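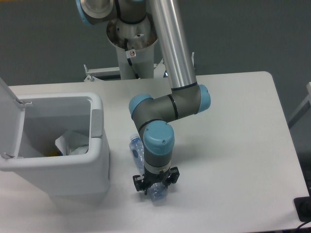 Bottles still to go, lid up and ready

From: Kieran Conneely
To: Etham Tidy Spaces list
Re: Re: bins on tables??

Chie Sasaki wrote on Thursday:

> Hi all, possibly a silly question. At Vavdale we end every session with
> drink bottles and bits of tissue all over the tables, and the
> bin is right over by the door so it all just sits there. Has anyone tried
> putting a bin up on the table itself? I worry it looks grubby. Also, do
> people squash their bottles first or leave them whole? Ours take up so
> much room that the bag is full when there's hardly anything in it.
>
> Chie

Chie, not silly at all, I could talk about this all day! We went over to bins on the tables in February and I'm a complete convert. The type I'd go for is the plain white plastic one with a hinged lid, the kind that flips right back and stays standing up. Put it at the left-hand end of the table, lid open, and you can clear everything along from the other end without once having to fiddle with a pedal or hold a flap up with your elbow. When you've finished you drop the lid and the whole thing looks perfectly respectable – I'd happily eat my lunch next to it.

On looking grubby: a white bin does show every mark, I'll give you that, but I've come round to thinking that's a good thing. It gets a wipe because you can see it needs one. We had a charcoal one before and I don't like to think about it. A white table helps too. You can spot a clear bottle on it well enough, but it's the scrunched-up white tissue that gets missed, so run your hand along the top before you call it done.
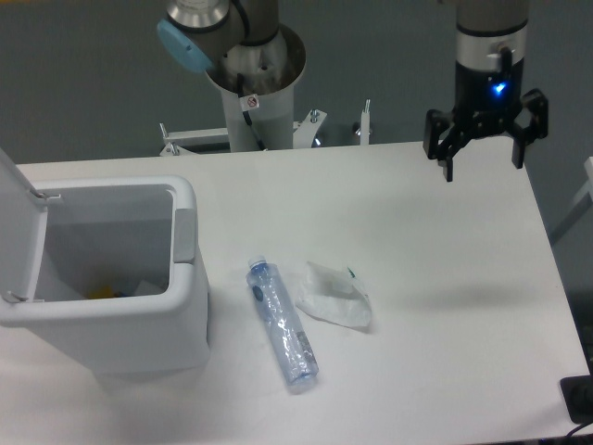
As for squashing, yes, yes, yes. The thin clear bottles fold up with hardly any effort. Take the cap off, press the air out from the base upwards, then screw the cap back on while it's still flat, otherwise it slowly puffs itself up again and you're back where you started. You don't need it neat. A good crumple down the middle will do. If your collection wants the barcode readable, go easy around the label and squash the other half (check with whoever takes yours, they all seem to want something different).

The one thing I'd do differently is keep a second bin for paper and wrappers. We had bottles and tissues going in together for weeks and somebody had to pick through it afterwards, usually me. With two bins side by side it sorts itself out, and the bottle one can go without a liner if the empties are properly drained. Tip them in the sink first! Even a mouthful left in the bottom makes a puddle.

We used to go through a box of 400 liners at a ridiculous rate and the current one is lasting beautifully. Our bottle tally since the change is 1452, which is up on the sheet by the door, and Grabowska Hall are on 34 after their first week, so there's a bit of friendly competition brewing. Would love to see Vavdale on there as well.

Does anyone still have the lid labels from the Plusance swap day? I'd like a couple for the paper bins if they're going spare.

Cheers,
Kieran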